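Small things and where they end up

I've been meaning to sort out my bits and bobs since February, and this afternoon I finally sat down on the bed with them.

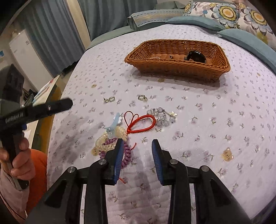
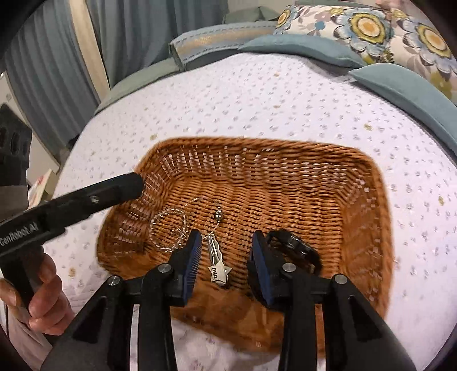

My trouble has always been the morning rush, hunting through 2 drawers and a coat pocket for one earring. A wicker basket is just right for it, low enough to see everything, and the black watch lives there now (so does my key with the star tag!). The red cord bracelet I'm still undecided about, but I do love it.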